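Vikosis Open Day: Frequently Asked Questions

Last updated 2018-11-08

When and where is it?

The open day is held at the Vikosis workshop on the ground floor of the Ferraro building. Doors open in the morning and the last demonstration starts 60 minutes before closing. Use the street entrance, not the loading dock.

Do I need a ticket?

Yes. Tickets are free, but each demonstration takes 38 visitors and we can't add chairs. Book through the form on the visit page and bring the confirmation, printed or on your phone.

What will I see?

There are 2 demonstrations. The first is the Utova arm sorting small parts on the main floor. The second is at the hand tool bench, where our staff use a hand-held gripper to show how a picking task is taught. The person holds the tool, moves it the way the robot should move, and the recording is used later for training.

Can I try the hand-held gripper?

Yes, after the second demonstration. Turns last three minutes. You will be asked to open the fingers wide, bring them down over the table, close on the object and lift. Staff will set out the objects when your turn begins, so please wait until they say the table is ready.

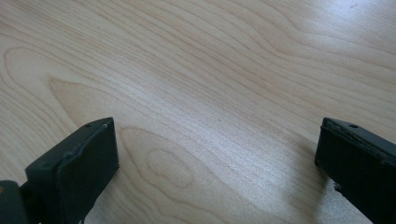 Move slowly on the way down. Most first-timers come in too fast and push the object away before the fingers are on either side of it. If that happens, open up, lift a little and start again. Dropping something is fine – the objects are picked to survive it.

Do the finger pads wear out?

They do. The pads and edges take knocks from the table and get scuffed or chipped with use. We swap them when the grip starts to suffer. A mark on a pad is no reason to stop your turn, but tell us if a part feels loose.

Does glare on the table matter?

It can. A shiny patch hides detail from a camera, and visitors with an interest in vision systems often ask about it. We leave the room lights as they are on a normal working day, so the recordings include bright spots and shadows like the ones a robot would meet elsewhere.

Is it suitable for children?

Children aged eight and over are welcome with an adult. The Utova arm runs behind a barrier. Please stay on the visitor side even when the arm is still – it may start without a warning sound.

Can I take pictures?

Yes, in both demonstration areas. Please don't use flash, and don't photograph the screens in the Tekuvach room, where customer work is on display.

Is there parking?

Street parking only. Bikes can be locked to the racks by the side door.

What if I can't come after all?

Cancel through the link in your confirmation. Your place goes to the next person on the waiting list.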